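6. When the Jaws Stall, Slip or Close Too Hard

If you've come this far in the guide, your Grotix hand-held gripper is charged, paired and opening and closing on command. Great! This section covers the fault new users run into most: the jaws stop partway, hold for a moment and then snap shut. We call it a stall-and-snap. It sounds dramatic, but once you know where to look it's a very satisfying thing to fix, and you'll understand your gripper a lot better afterward.

CAUTION: Keep fingertips out from between the jaws whenever the battery is in. A stalled jaw may look dead while the motor is still pushing. Slide the power switch to OFF and take the battery out before you touch the fingers, the rail or the belt.

6.1 What the status light is telling you

Steady blue: ready.
Slow amber blink: the jaws met resistance before reaching the position they were sent to.
Fast amber blink: the two fingers disagree on position by more than 4 mm.
Red: the motor has shut itself down. Wait for the light to go out before restarting.

A slow amber blink while you're holding something is normal. A slow amber blink with nothing between the jaws means a stall, and you should go on to 6.2.

6.2 Clearing a stall

1. Put down whatever you're holding, if the jaws will let go of it. If they won't, support the object from underneath with your free hand.
2. Switch OFF and remove the battery.
3. Turn the release screw on the underside of the body counterclockwise until the fingers slide by hand. It has a soft stop. Don't force it past that point.
4. Move both fingers slowly through their full travel. You're feeling for a gritty patch. Most stalls come from lint or hair caught in the rail, and the gritty patch is right where the jaws were stopping.
5. Brush the rail clean with a dry, soft brush. No oil! The rail liner is self-lubricating, and oil turns lint into paste.
6. Check the belt for missing teeth. A damaged belt has to be replaced (see Section 9).
7. Tighten the release screw, put the battery back and switch ON with the jaws pointing away from you.

Note: The light will blink fast amber for a second or two after a release. Let it finish before you press the trigger.

6.3 Resetting the closing force

A gripper that has snapped shut a few times often "learns" the wrong closed position, and from then on it squeezes too hard. This is how parts get crushed. Emmett Ruiz-Ortega, who wrote the first version of this procedure, dented a good number of paper cups working it out, and we've all benefited.

1. Open the Flellimico app and choose Service, then Jaw Reset.
2. With the jaws empty, press Start. The gripper opens fully, closes fully and opens again.
3. Set the force slider to 4, the factory value.
4. Check that the cycle counter shows less than 2,000. If it's higher, change the finger pads before going on, because worn pads fool the force sensor.
5. Lay out your test objects on a flat, light-colored surface. Choose shapes that ask different things of the jaws: something with a thin handle, something with a soft end, something wide and rounded.
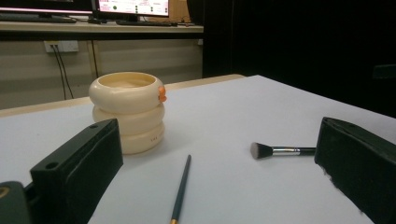

Why do the jaws still snap shut after a reset?
The release screw is usually loose. It lets the belt ride up under load, and the stored pressure comes out all at once, so tighten the screw and run Jaw Reset again.

6. Pick up each test object, lift it a hand's width, and set it back down. Start with the thinnest. If you see a slow amber blink before the jaws touch the object, go back to 6.2.
7. Repeat step 6 with the force slider one notch lower. You'll find the lightest grip that still holds, and that's a lovely number to know. Write it inside the lid of the case.

CAUTION: Never test with glass, blades or anything pressurized until the gripper has passed steps 6 and 7 with every other object.

6.4 When to stop and contact service

Stop using the gripper if the red light comes back after a restart, if the body gets too warm to hold comfortably, or if the jaws move when the trigger isn't pressed. Take the battery out and store it apart from the gripper. In the app, choose Service, then Save Log, and include that file with your message. The log keeps the last 6 stalls, so please save it before running another reset, which clears the list.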